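4.2 Labels, lids and the order of things

The second household in the Kostow group cooked rice most evenings and could not, when asked away from the kitchen, name more than two of the functions on its own cooker. We do not offer this as a criticism. Of the 41 households we visited, 30 gave similar answers, and the authors, tested on their own appliances over lunch, did no better.

What people could do was find things with their hands. Asked to start a pot of rice, members of the household reached for the lower right of the panel without a pause. Asked which label was there, they leaned in to read it, with the look of someone checking the name on a colleague's door after five years of saying hello. We coded this as "position before label" (see Section 3.3), and it is the pattern that the rest of this section deals with.

The panel rewards the habit. It has six labels in two rows of three, printed in small white characters on a glossy black surface that is much better at showing reflections than text. The upper row deals with preset time, reheating, and keeping warm or canceling. The lower row has cooking time, function select and start. Start is therefore the last item for anyone reading left to right and top to bottom, a piece of good manners that we did not find in every panel in the sample. Keep warm and cancel share one label, 保温/取消, and in interviews they also shared most of the complaints.

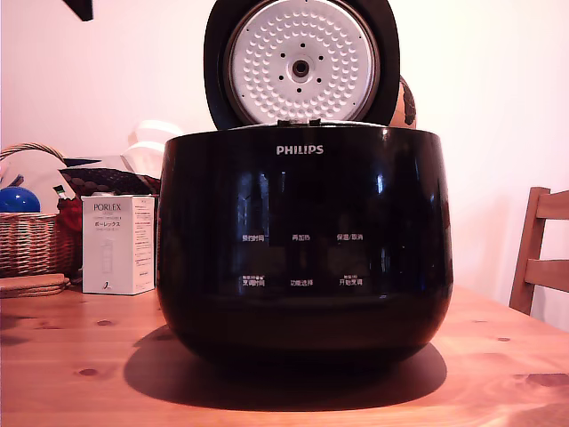
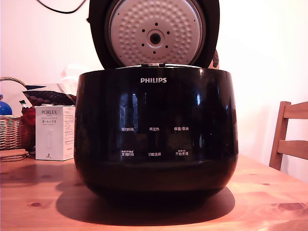
Figure 7. Rice cooker with its lid open, Kostow group. The box at left is for a Porlex item.

The lid deserves a word, as it took up more of the interviews than the panel did. When fully open it stands upright behind the body and shows its inner plate, a round, dimpled surface with the steam valve at the center. Participants had firm views on dimples. One group held that they were there to guide drips, another that they were there to be scrubbed, and a third had never considered the matter and seemed sorry that we had brought it up. The valve drew less theory and more guilt. Asked when it was last cleaned, most people answered a different question.

Height also matters. A lid that opens upward needs clear air above the cooker, and this rules out a good many shelves. In the Grasmont apartments, where wall cabinets hang low, cookers were pulled forward before each use and pushed back after it, and participants left this step out when they listed what cooking rice involved. The Kostow households mostly kept the cooker on a table, where the lid could do as it liked. The price was company: anything else that needed a flat surface came to live there too - boxes, baskets, whatever had been carried in and put down. We recorded neighbors of this kind under "adjacent objects" and have resisted the urge to interpret all of them.

One result we had not planned for concerns the order of opening and reading. Our protocol, adapted from the Hiletti kitchen study, assumed that a user would look over the panel, choose a function, and then deal with the lid. In practice the lid went up first in nearly every session. Rice and water went in, the lid came down, and only then did the panel get any attention at all. We revised the coding sheet in October and recoded the earlier sessions, a task we can't recommend.

4.3 Measuring cups and their substitutes

The cup supplied with a cooker is a small object with a short career. In the Majimbun group it had usually been replaced by a mug, a yogurt tub or, in one kitchen, a 500 ml jug filled to a line that only one member of the family could see.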